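June
From the dye room notebook, Derau workshop

Madder again, and the browns that won't go away

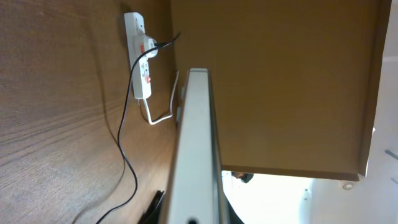
White plug in towards the top of the strip, thin black cable trailing down over the wood.

Right, madder. I said in the last entry that I was done with it until autumn and that was obviously a lie, as anyone who has seen the drying rail will know. There are 21 small skeins on it and hardly two of them match, which would be lovely if I'd been trying for that. I was trying for one red! The same red, for the Anora blankets, the one we got in the very first pot and have been chasing ever since.

So I'm writing down what I did while I can still remember it, and mostly for whoever picks this up when I'm away. My labels are in pencil on masking tape and some of them have already gone fluffy.

The yarn is Masurari, the two-ply, undyed. All from the same delivery, so at least that bit is steady. I scoured it in three lots with the plain liquid soap (not the one with orange oil in, which is still on the shelf and should not be anywhere near this) and let it cool down in the water on its own. The second lot came out of the scour still a bit greasy to the touch, near the ties especially, and I put it through again. The ties are too tight. Whoever is skeining, and I know that's usually me, please make the figure-of-eight ties loose enough to get two fingers through. I've got pale bands on at least four skeins where the tie was and there's no fixing that afterwards.

Mordant was alum at our normal strength with a bit of cream of tartar, overnight, no changes. I did think about leaving the tartar out for one lot to see what it does to the red, and then I thought no, one thing at a time, and then of course I went and changed three other things. More on that below.

Now the roots. We've got two lots of madder open at once, which I don't love. The older one is the chopped root in the big paper sack, and the newer one is the Pirzada, which is ground, and ground quite fine. They behave so differently that I've started thinking of them as two dyes. With the chopped you can rinse off the first yellowy-brown water and throw it away and then go in for the red, and you can see when you've got there. With the Pirzada everything comes out in a rush, yellow and brown and red all together, and if you pour off the first soak you've poured off a good part of the red too. I did exactly that with the first pot. Beautiful colour, straight down the sink.

Pot one, then. Pirzada, 30 g to the skein, soaked, first water poured off (see above, groan), topped up from the tap, heated slowly. It gave me a nice soft coral. I like it very much and it is no use at all for Anora. I've put those skeins aside in a bag marked CORAL KEEP and I'd be glad if they stayed there, I have half an idea about a lining.

Pot two was the same weight with nothing poured off. Stronger, plainly, but pulling towards brick. I had it too hot at the end. I know I did, I went to sort out the parcel at the door and when I came back there was steam coming off it. Madder goes brown if you let it get properly hot and I've known that for years and I still did it. The skeins from the top of the pot are better than the ones underneath, which were sitting on the bottom. There's a rack for this! It was in the other pot holding up lids.

Pot three I did with the chopped root, 40 g to the skein, partly to use up the sack. I rinsed it twice, then left it to sit in barely warm water with the yarn in from the start. I kept it low the whole afternoon and turned the skeins every time I walked past. This is the one. It isn't quite the first-pot red, it's a touch bluer and you'd see it if you laid them side by side in daylight, but under the room lights I couldn't pick them apart and nor could two other people I pestered. If we can get this again I think we should just agree that this is the Anora red now and stop going on about the old one.

Pot four was me being greedy. I put a second batch through the pot three bath while it was still full of colour, and chucked in a spoon of chalk, on the theory that our tap water has gone softer since the works up the road. Is it softer? I don't know. The kettle has been furring up less, and that's the whole of my evidence. The chalk did something, the red jumped as soon as it went in, and then the skeins came out blotchy where it hadn't dissolved. So: mix chalk into a jug of warm water first, stir it to death, take the yarn out, pour it in, stir again, yarn back. Every book says this. I own the books.

Pot five was leftovers from everything, tipped together, and I'm not going to write it up. It made a sort of tired pink. It's fine, it'll overdye.

A few other things while I'm here.

Rinsing. I've been rinsing too soon. The pot three skeins I left to dry with the dye still in, hung up dripping over the tray, and then washed the next day, and far less colour came out in the wash than with the others. I'd like to try that deliberately and not just by running out of afternoon. Could we do one skein rinsed straight away and one left, out of the same pot, next time? It'd be worth the faff. If it holds up we also save a silly amount of water.

Drying. The end of the rail nearest the window is no good for reds in the afternoon. I've moved the rail along and put the undyed stuff at that end. Please don't move it back for the sake of getting to the cupboard, come round the other way, or shout and I'll shift it.

Bits of root. The chopped madder gets into everything, and I spent longer picking specks out of pot three than I did dyeing it. I'd sewn a bag from old net curtain and it split along the seam — my own fault, I used the rotten thread. The next bag wants a French seam and decent cotton. Or an old pair of tights, which does the job perfectly well and looks awful. With the Pirzada it's worse in a way, the powder goes through net like it isn't there, and then you get a fine silt in the yarn that only shakes out once it's bone dry. Shake it OUTSIDE. The bench by the door was pink all over and so was my sleeve.

Light test. The strips I taped up in the window back in the spring have come down. I had 17 on the card, half of each one covered. The madders have barely moved, and I'm ever so pleased with them. The onion skin has faded more than I'd hoped, and the one I'd labelled "purple??" is now grey. I think that was the blackberry. No more blackberry, it's not fair on people who'd buy it. The weld is good. The walnut has gone a shade darker if anything, which walnut seems to like doing. The card is pinned up over the sink if you want to look, and I've written the dates on the back this time.

I want to say something about the Anora order as well, as we keep talking about it in bits over the sink and never write it down. I don't think we should promise a matched red across all the blankets. I think we should dye enough for each blanket in a single pot and say clearly that one blanket will differ a bit from the next. That takes the panic out of it. A blanket only has to agree with itself. The big pot will take enough yarn for one if we don't cram it, and I'd much sooner do more pots with room to move the yarn than fewer with it wedged in like laundry. The weaver's sample, the one from the first pot, can go out as a "towards this" and I'll put the pot three red in the envelope next to it, so there are no surprises.

Which means more chopped root. There's less in the sack than I thought, it was mostly paper. I'd rather not switch to the Pirzada halfway through, good as it is for the corals, so I'm going to order chopped and hope it's from the same sort of crop. Before anybody dyes a blanket's worth out of a new sack, do one test skein. Just one, small pot, low heat, and hang it next to the pot three skein in daylight before deciding anything.

To do, in no order:

Order chopped madder. Also cream of tartar, we're on the last scrape.
New net bag, good thread this time.
Loosen ties on the skeins already wound for the next mordant lot (they're in the blue crate).
Put the rack back in the big pot and leave it there.
Rinse now or rinse later test, two skeins, same pot.
Overdye the tired pink. Weld, maybe? Could be a decent apricot.
Find the lid for the small pot. It was on the draining board and now it isn't.

Pot three bath is still in the lidded bucket under the bench, by the way. There's colour left in it. I'd like to put some silk scraps in before it goes off, so please don't tip it.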